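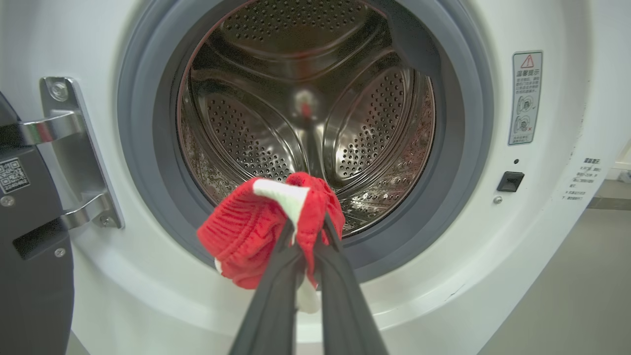 A front-loader with its door open and the steel drum showing.

Short books are having a wonderful few years, and I want to make the case for them while I am still giddy from the last one. It was a translated novella from Filturska, 981 copies in the first printing, and I read it between lunch and dinner with my phone in another room. By four in the afternoon I had missed two calls and cried a little at a paragraph about a ferry timetable. When did a 600-page novel last do that to me in a single sitting? It can't, of course. I'd have to stop and sleep.

I love long novels. I have a shelf of them and I've finished most of it (most!). But for years the book trade has treated length as a sign of seriousness, and a slim book as something a writer does on the way to a real one. Editors asked for another hundred pages. Reviewers wrote "slight" and meant it as a measurement. Stores weren't sure where to put the things, so they ended up in a spinner by the register next to the bookmarks, which is how I bought my first one.

What changed is that a handful of small publishers decided to bet on them. Filturska does nothing else. Asska, which used to publish mostly poetry, now brings out a novella every season and prints them in a format that fits a coat pocket. Plosus has gone further and sells its short fiction by subscription, so a new book lands in your mailbox before you know you want it. I signed up in September and have already been introduced to three writers I'd never have picked off a table, including one whose whole book takes place during a dental appointment. I laughed out loud on the bus.

The writers seem happier, too. Adoración Goicoechea spent nine years on her first novel, a big family saga that got respectful notices and then sank. Her second book is 112 pages and took her one winter. When I heard her read from it in the back of a bar, she told the crowd that she had cut an entire uncle. "He was in every chapter," she said, "and when he left, everyone else started talking." I've thought about that uncle ever since. How many uncles are sitting around in the novels on my shelf, eating the food and adding to the page count?

And then there are the translators. A translator can spend the better part of two years on a doorstop, for a fee that doesn't bear thinking about, and a small press can lose its shirt on a single one of those. A novella is a risk a press can take several times a year. That means more languages, more first books, more odd ones. Sayaka Uchida's translations are the best argument I know. She has put four short novels into English since I started paying attention, and no two of them sound like the same person wrote them, as they shouldn't. The one about the two sisters who run a driving school has sentences so plain and so strange that I read some of them aloud to my husband, who was trying to watch a game.

I do hear the complaints. The big one is price. Twenty dollars for a book you'll finish by dinner feels steep, and I've stood in stores doing that math myself. But I've also paid 20 dollars for a movie and popcorn and come home with nothing to lend a friend. My copy of the ferry book has been through four houses already, and somebody has spilled coffee on chapter two. The other complaint is that short books are just a concession to our ruined attention spans. I don't buy it. A good novella asks for more attention per page than nearly anything else you can read. Skim a chapter of a saga and you'll catch up. Skim ten pages of Uchida's sisters and you've missed a death.

My one worry is that the bigger houses will notice and start stretching short stories to fit, with wide margins and type you could read from across the street. Heitmann brought out a "novella" this spring that I'm fairly sure was a long email. Even so, I'd rather have a few of those than go back to the padding.

So please, go find one. Ask at the store, ask at the library, where they're often shelved in with everything else and you have to look for the thin spines – I run a finger along the row and stop wherever it dips. Clear an afternoon if you can. Put the phone somewhere annoying. I've got the next Asska title on the kitchen table now, a story about a lighthouse inspector who is afraid of stairs, and it's only a little after two.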